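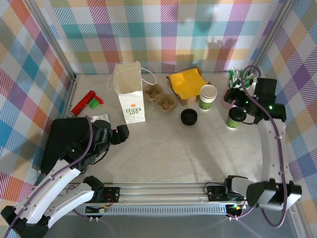 White paper gift bag, orange flower, LOVE LIFE in green.

Clirkham gift shop owner on wrapping, rent and the year so far
8 August 2020

She has 40 minutes. Delivery coming at noon, she says, and the driver won't wait. So we talk fast, her behind the counter at Mohamedi Gifts on Skuvach Street, me on a step stool by the door with the mask on.

First question, how's business. She laughs. "Ask me in February." Then, a second later: "No, it's OK. It's cards. People are mailing cards like it's 1985. I can't keep birthday in stock. Sympathy too, I'm sorry to say."

The shop has been in the same spot for 25 years. Her uncle had it first, as a stationery store, mostly typewriter ribbon and school supplies. She took it over meaning to stay through one Christmas. The greeting card rack came in that winter and so did the wrapping counter, which is really just the old fabric cutting table from the place next door. She got it for nothing because they couldn't get it down their back steps.

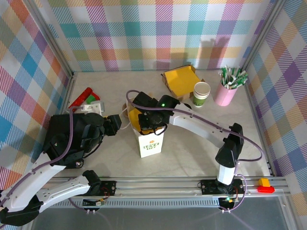 The white paper bag again, with plaid behind it.

Wrapping is still free if you buy the gift from her. If you bring something in from elsewhere it's three dollars, four for anything round. "Basketballs. Don't bring me a basketball." She won't do balloons any more either.

Does she prefer paper or bags? Strong feelings here. "Bags are for people in a hurry, and everybody's in a hurry, so I sell a lot of bags." She doesn't look down on it. A bag gets reused, she's seen the same one come through the door three birthdays in a row with the tag swapped. Wrapping paper goes in the trash by lunchtime. But a box with proper corners, she says, makes a kid slow down for a minute. She learned corners from a library book. Took her most of a summer.

The spring was bad. Closed for weeks, phone orders only, leaving things on porches around town. She did over 2,000 cards that way, addressed a lot of them by hand because customers read her the message down the phone and asked her to just send it. "Some of them I had to put the phone down a minute. You're writing somebody's words to their mother."

Rent? Long pause. The landlord took half for two months, she'll say that much. The rest is a conversaton she is still having.
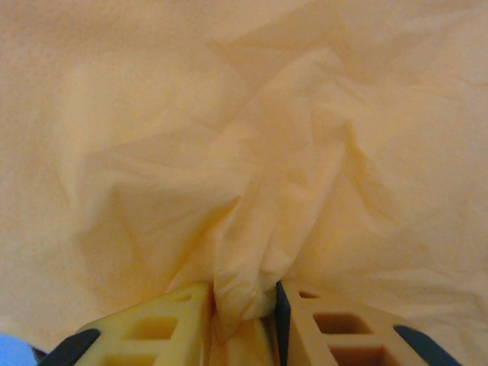
Clirkham Courier Main Street Desk

I ask about tissue paper, as there is a whole wall of drawers for it. Wrong thing to ask if you only have 40 minutes. She buys from Ilico, a small supplier two counties over, and she wants it soft, no crackle. Cheap tissue bleeds if it gets damp. She found that out with a red sheet and somebody's christening gown. She paid for the gown. "I still see that lady at the grocery store. She's very nice about it."

Her method for a bag, since readers will ask: pinch the sheet in the middle, give it a shake, put it in pinched end down. Two sheets, never five. Gift goes in first, obviously, but you would be suprised. 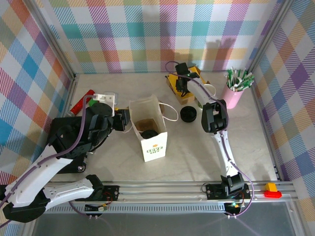
And no curling ribbon on a bag with handles, it tangles and then somebody needs scissors at the party and there's never scissors at the party.

What about online? She has a page. Her niece set it up, it has hours and a phone number and it's going to stay like that. She tried selling through it in April and got one order, from a man who lives across the street. He came over to pick it up.

Plans for the fall are loose. She wants to bring back the Saturday kids' table if the county allows it, maybe out on the sidewalk. Holiday stock is already ordered, less than last year, more plain colors. She'd like a new awning. She'd like someone to take the early shift.

Would she sell? "To who?" Then the truck pulls up and she's out the door with the dolly.

Mohamedi Gifts, Skuvach Street, open 10 to 4, closed Sundays and Mondays. Masks please, four customers at a time.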